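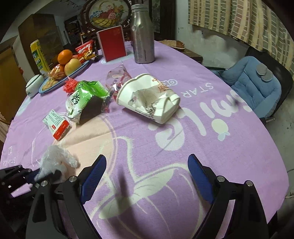

Purple tablecloth, fruit print, still my favorite.

June
Posted by Sulla
Reading time: 2 min
Print | E-mail

So I did it, I finally gave up coffee at home. Not forever! Just for the month, and mostly out of spite, after the Kenix died on me for the second time with that sad little click it does.

I should back up. I bought the Kenix secondhand when I moved to Hebden, for 99 dollars, and I loved it way more than a person should love a coffee maker. It was loud and slow and it leaked a bit if you filled it past the line (I always filled it past the line). The repair shop over in Wurkach wanted more than I paid for it just to open it up, so that was the end of that.

Then I thought, fine, I'll be a tea person. I went through the cupboard and found four boxes of tea, all open, one of which I'm pretty sure came with me from the old apartment. I tried them all. The peppermint was good. The one that smells like a campfire was a mistake and I had to open a window.

The first few mornings were rough. I had a headache that sat right behind my left eye and I was short with everybody, including the mailman, who got a plate of cookies from me later by way of apology. By the second week I was sleeping better though - like properly sleeping, where you wake up and don't know what day it is. I even started getting up early enough to walk down to the river before work, and I saw a heron twice!

Do I miss it? Yes, mostly the smell, and having something to do with my hands while I wait to become a human being. A kettle is over too fast. I've started watering the plants while the tea steeps and now I think I'm overwatering the fern.

My sister keeps sending me links to new machines and the last one was 400 dollars, which, no. I'm going to look at a plain old stovetop pot this weekend, and if it's under twenty I'm bringing it home.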